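Home | Catalog | Grants | Contact
Filed under: Book Projects

Progress report, Apr 30, 2026

Hi all! The Fulex guide to trading cards is coming along nicely, and I've now got 453 entries drafted (the Skunelura sets ate most of April).
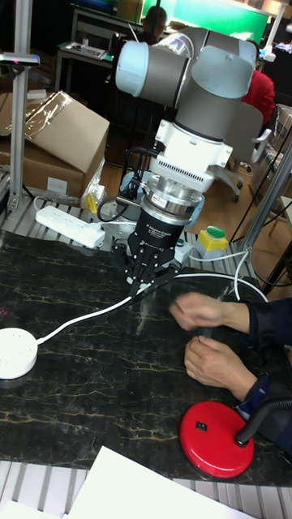 Only the price notes are left in chapter 9, and I'm enjoying those.
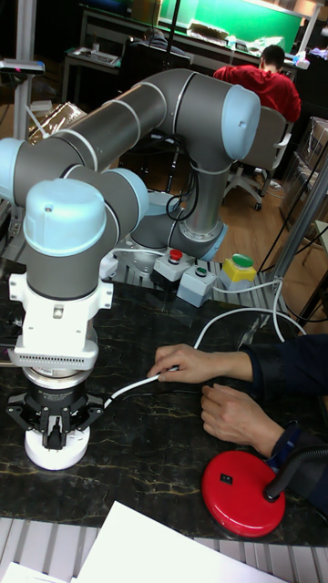

Gripper over the marble-patterned tabletop

Yüksel sent back five sample pages, and the paper is lovely!

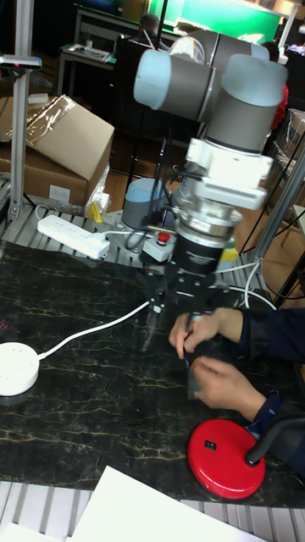
Hands at work near the gripper

I'd still like four more color pages, if the budget stretches.
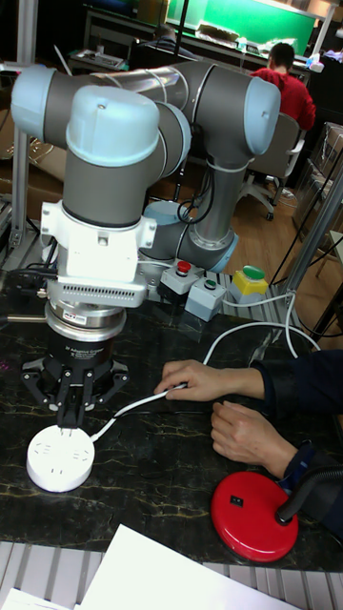
Pastdale replied that the color pages are fine so long as the index stays short.

Recent
Cover options
Card grading notes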